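The Slow Return of the Sindik Trio

By the time I found the rehearsal space in Unley, I'd missed the first tune and most of the coffee. 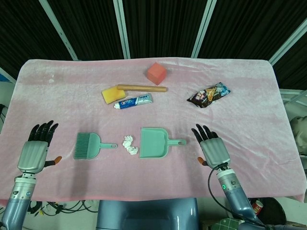 Three players and one stubborn bass line

I've been following Firouzeh Golestani since her first record, the one she made mostly at night in a borrowed church hall, and I still can't tell you what kind of drummer she is. Jazz, sure. But she'll drop into a funk pattern halfway through a ballad and stay there until the other two give in and follow her. On the day I visited they were stuck on a piece called Domow, which has a bass line so short and so stubborn that everyone in the room was humming it by lunch (I was still humming it on the train home, sorry to the guy across the aisle).

"It wants to be faster," she told me. "I keep telling it no."

The Sindik Trio hadn't played together in 3 years when they got back in a room last November. There was no big falling-out. The pianist had kids, the bass player took a steady job in a theater pit, and Golestani went on the road with other people's bands, 244 shows in all, which she says taught her mostly how to sleep in a van. She came back with a stack of notebooks and a lot less patience for long solos.

You can hear that on the new album, Afolabi. The longest track runs under seven minutes and the drum solo on it lasts maybe four bars. I loved it! I know some of the old fans will grumble, and a couple of them have already grumbled at me, but listen to the title track with decent headphones and tell me you miss the twenty-minute version of anything. The piano comes in late, almost lazily, and then the brushes start up underneath and the whole thing tilts.

What they kept

They recorded it in 30 hours, spread over a week, all three in one room with no headphones on. If the bass bled into the piano mics, then it bled. Golestani played her old kit with the cracked ride cymbal, which has a dry, papery sound she's tried to replace and can't. There's one spot in the fourth track where you can hear somebody laugh, and they argued for days over whether to leave it in. It's still there, right after the bridge.

The first pressing is 768 copies on vinyl, a number she picked because that's what the budget covered - no mystery to it. The release show is on 7th January, and they plan to play the record straight through, then take a break and come back for older stuff. I asked if that meant Domow would finally get its fast version. She picked up her sticks and counted it in even slower than before.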